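The cider press at Suswood was built for somebody shorter than me. I learned this in the first 10 minutes, when I straightened up under the crossbeam to say something clever about tannins and lost my train of thought for most of the morning.

I had signed up in March, at a tasting, after the third glass. Buppha Wiriya, who runs the orchard at Suswood and pours with a heavy hand, mentioned that she took on a few extra people for pressing every fall, and I heard myself say that I would love that. I work at a desk. The heaviest thing I lift in a normal week is a laptop, and I complain about it.

The variety we were pressing is called Galli. You won't find it in a store. It is small, lumpy, the green of an old bathroom, and it tastes like biting into a teabag. Buppha handed me one off the tree and watched my face with real interest. She grows 30 rows of it on the slope above Genddale, where the frost comes early and the tractor won't go, so everything comes down the hill in crates, carried by people who had too much to drink in March. 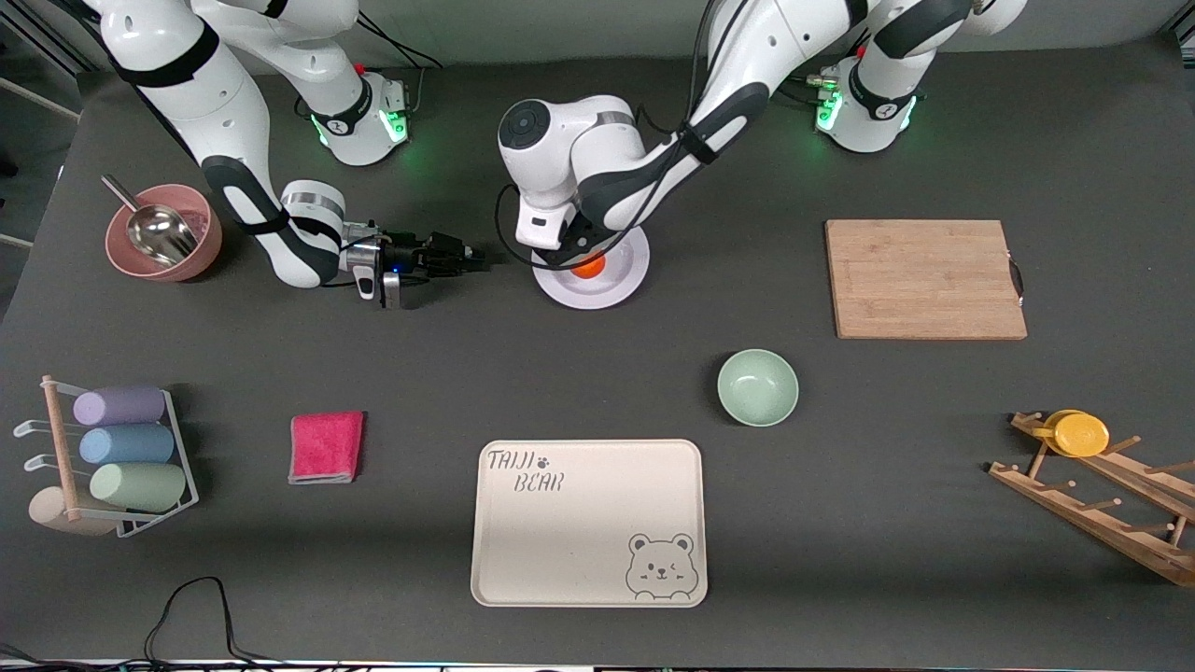
By lunch I had stopped asking questions about fermentation and started asking questions about chairs. Yaroslav Romaniuk, who has been making the cider there for years and speaks mostly in nods, gave me an upturned crate and a cheese sandwich. Then he gave me the job of building the cheese, a different thing entirely and a mean trick of vocabulary. You spread the crushed apple on a cloth, fold in the corners, put a slatted rack on top, and start again. Do that until you have a wobbling tower of wet parcels, then squeeze. My first one leaned. Yaroslav looked at it for a while, took off the top 2 layers, and rebuilt them without a word. I have had performance reviews that hurt less.

But the juice! It comes out brown and thick and smells like leaves and honey, and for the first half second it is sweet, and then the Galli catches up with you and your tongue tries to leave. I drank a whole mug of it standing in the yard. I was advised against a second mug. I had the second mug — the advice was sound.

We got 800 liters into the tanks before dark. They don't add yeast at Suswood. Whatever came in on the skins does the work, slowly, through the winter, and Yaroslav goes around in the mornings with his ear against the lids. I asked what he was listening for. He nodded.

Most of it will go out under the Sarnora label, the dry one with the plain cork, and it won't be ready until next summer at the earliest. I've been promised a bottle from my tank, although I noticed Buppha didn't specify whether that meant the one with the leaning cheese in it. My back is still making a noise on the stairs. She has already asked if I'm free next fall, and I said I'd have to check, and then she refilled my glass.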